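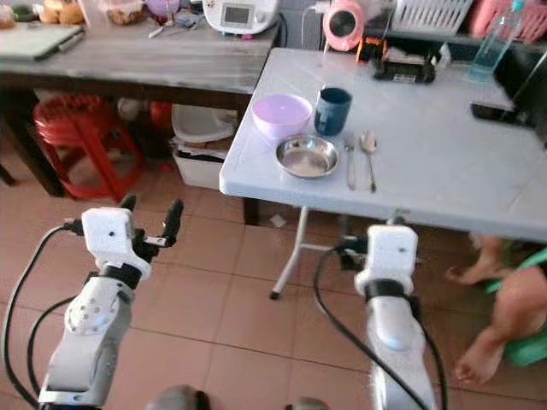 Fork, spoon and steel plate, with a lavender bowl and a dark cup behind.

Open day at the Thoroddsen cutlery works, Siron

I have wanted to get inside the Thoroddsen works for years, and in September 2022 they opened the doors for a whole day. Forks! Spoons! Five hours of them, and I would have stayed longer if the last bus had let me.

The works sits at the bottom of the hill in Siron, right by the river, in a long brick building with a sawtooth roof. You sign in at the gate, get a paper badge and a pair of earplugs, and then you follow a yellow line on the floor from the steel store to the packing room. We were a group of 14, which was just small enough to hear the guide over the presses.

The steel arrives in coils. The first press stamps out flat blanks that look like spoons drawn by a small child, all handle and a stubby paddle on the end. Then they go through rollers that thin out the bowl end, get trimmed, and only after that does the big drop press give them their curve. I had always assumed a spoon was made in one bang. This one takes 14 steps, and a fork takes more, what with cutting the tines.

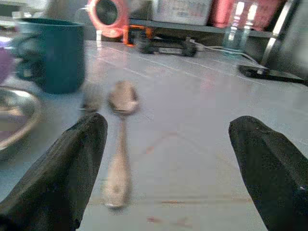 A metal spoon on a pale gray tabletop.

Polishing was my favorite part. The old wheels are still in use for the bigger serving pieces – leather and felt, with a brown paste that gets on absolutely everything – and the smell is somewhere between candle wax and a bike shop. The newer line does 2000 pieces an hour and hums along very politely, but everybody in our group drifted back to the wheels.

We also got to handle 4 patterns side by side. Zitis is the plain one, with a long thin handle and nice weight toward the back. Genel is shorter and rounder and sits in the hand like a pebble. I went in sure I was a Zitis person and came out with six Genel teaspoons in my bag.
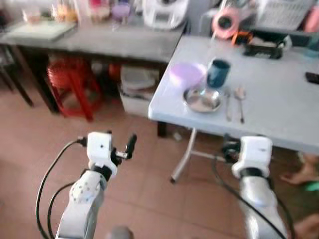 A folding table with rounded corners and a light gray-blue top.

Lunch was lentil soup, bread and a very good plum cake in the canteen. Get there early, the cake goes fast. The seconds shop opens at the same time, so if there are two of you, split up.

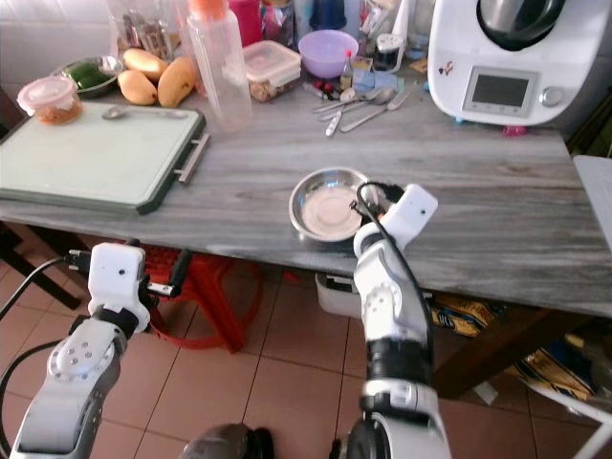 Getting there

Take the river bus to the Siron bridge and walk downhill past the school. Parking is tight. Wear closed shoes, as sandals won't get you past the gate. The next open day is planned for July, and sign-up is by phone with the works office.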